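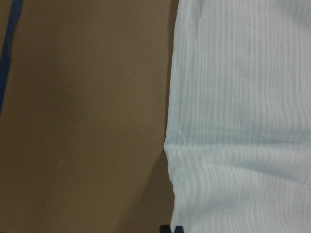 Protokoll der Sitzung der Laufgruppe Culbridge, März

Suche Suchbegriff eingeben Suchen

Ort: Vereinsheim, kleiner Saal
Beginn: Montag, 19 Uhr
Leitung: Ildikó Antal
Protokoll: Harsh Sachdeva
Anwesend außerdem: Vandana Joshi, Yogesh Sandhu
Entschuldigt: Karthikeyan Iyer (lässt alle herzlich grüßen, die Wade macht schon wieder kleine Runden mit)

1. Begrüßung und letztes Protokoll

Ildikó begrüßt alle sehr herzlich und dankt Vandana für den Mohnkuchen, der die Sitzung ein wenig später anfangen ließ als geplant. Das letzte Protokoll wird ohne Änderungen angenommen. Yogesh bittet nur darum, dass sein Name künftig mit »h« geschrieben wird, was der Protokollführer hiermit gern verspricht.

2. Einsteigerkurs im Frühjahr

Vandana berichtet vom Stand der Vorbereitung. Der Kurs soll wieder im Stadtpark stattfinden, mit Treffpunkt am unteren Tor, und so aufgebaut sein, dass auch jemand mitkommt, der seit der Schulzeit keine Laufschuhe mehr anhatte. Begonnen wird mit Gehen und kurzen Laufabschnitten, die von Woche zu Woche länger werden. Im vorigen Jahr waren einige nach dem zweiten Abend nicht mehr gekommen, und Vandana meint, das habe vor allem am Tempo der vorderen Gruppe gelegen. Sie möchte deshalb diesmal 4 Begleiter dabeihaben, einen davon immer ganz hinten. Yogesh und Harsh sagen zu, Ildikó springt ein, wenn es mit dem Spätdienst passt, und Karthikeyan will mitmachen, sobald er darf – er hat das schriftlich ausrichten lassen, mit drei Ausrufezeichen.

Länger gesprochen wurde über die Teilnahmegebühr. Nach einigem Hin und Her, bei dem jeder etwas Richtiges gesagt hat, bleibt es bei 55 Euro für den ganzen Kurs. Wer danach in die Gruppe eintritt, bekommt den Betrag auf den Jahresbeitrag angerechnet.
Beschluss: einstimmig.

3. Kräftigung am Donnerstag

Yogesh hat sich im Studio Bellel umgesehen und ist recht angetan zurückgekommen. Der Kursraum wäre abends frei, Matten sind vorhanden, nur die Duschen brauchen wohl etwas Geduld. Das Studio verlangt 200 Euro im Monat. Ildikó erinnert daran, dass der Gymnastikraum der Schule günstiger war, dort aber die Heizung im Winter kaum zu spüren ist, woran sich alle noch lebhaft erinnern. Es wird vereinbart, Bellel zunächst bis zu den Sommerferien zu nehmen und dann in Ruhe neu zu entscheiden.
Beschluss: drei Stimmen dafür, eine Enthaltung.

4. Sommerlauf

Die Firma Oltex hat für den Sommerlauf wieder 200 Startnummern zugesagt, worüber sich alle sehr gefreut haben. Harsh schreibt einen Dankesbrief. Die Strecke muss wegen der Bauarbeiten an der Brücke wohl über den Rathore-Weg geführt werden, der nach Regen ziemlich matschig wird. Vandana läuft ihn in den nächsten Tagen einmal ab und meldet sich, wenn es eine Stelle gibt, die man den Kindern nicht zumuten sollte.

5. Verschiedenes

Im Vereinsheim liegt seit dem Lauftreff eine einzelne graue Stirnlampe. Wer sie vermisst, melde sich bitte bei Ildikó. Yogesh regt an, nach dem langen Sonntagslauf wieder gemeinsam zu frühstücken, und bringt beim nächsten Mal Brötchen mit.

Ende der Sitzung: 20.50 Uhr

Für das Protokoll: Harsh Sachdeva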